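Urkier bedroom episodes: README

Hi, and thanks for picking this up. I keep the house rules for the Urkier simulated bedroom set, and this file is mostly those rules plus a bit of background. If you only want the loader, it's in the tools folder and has its own notes.

What you get: 3466 episodes, all rendered, all with the two-armed robot. 1481 of them have been checked by a second person, and those are the ones marked "reviewed" in the index. Please train on whatever you like, but report numbers on reviewed episodes only. Pascal Kettler and I argued over that one for most of November and he won.

Naming: room, task, seed, in that order, with underscores. Lowercase! I will rename your files if you don't, and then your own scripts will break, and we'll both be grumpy.
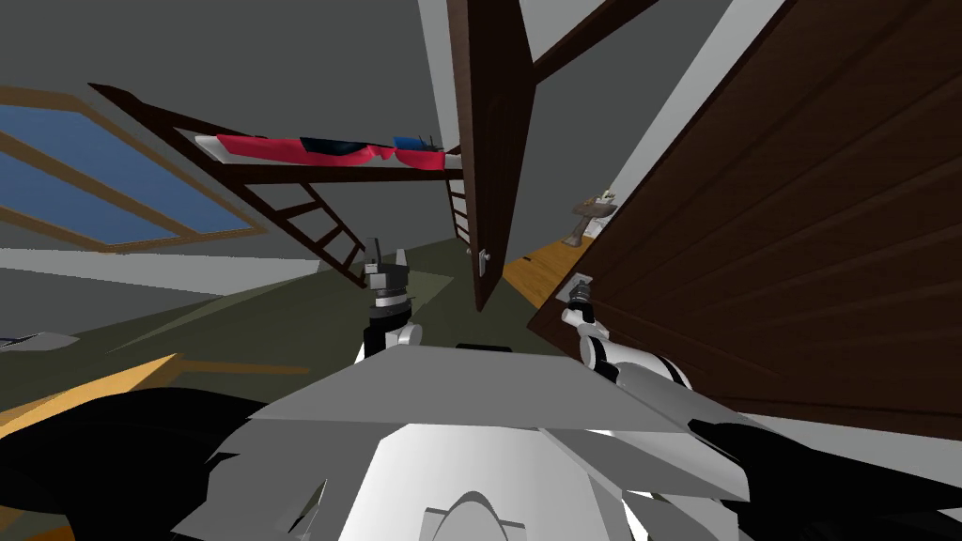

Clearance is the rule people ask me about most. Any start pose has to leave both grippers open, empty, and at least 12 cm from furniture, walls and doors, measured in the simulator and not judged by eye from a render. A view like the one with the right gripper tight up against the big wooden panel goes on the check list, even though the left one is standing up over the green floor with nothing in its fingers. Look up the distance, write it in the log, and if it's under the limit, move the base and save a new seed. Don't edit the old one. Same deal for ladders and bed rails, which have thin collision shapes and love to catch a forearm.

Failed episodes stay in. Mark them "fail" and add a short reason (slip, timeout, contact, whatever fits). I know it's tempting to tidy up, but Anneliese Hollmann uses the failures more than the successes, and she was pretty upset the time I cleaned out a folder.

Reviewing: you can't review your own episodes. Up to 7 in one sitting is plenty, your eyes go after that.

Known problems: some older logs give contact force without units. Treat those as unknown. The Trila rooms use a different floor friction and I haven't merged them yet.

Questions go to me or Rüdiger Reuter. Last edited Apr 28, 2021.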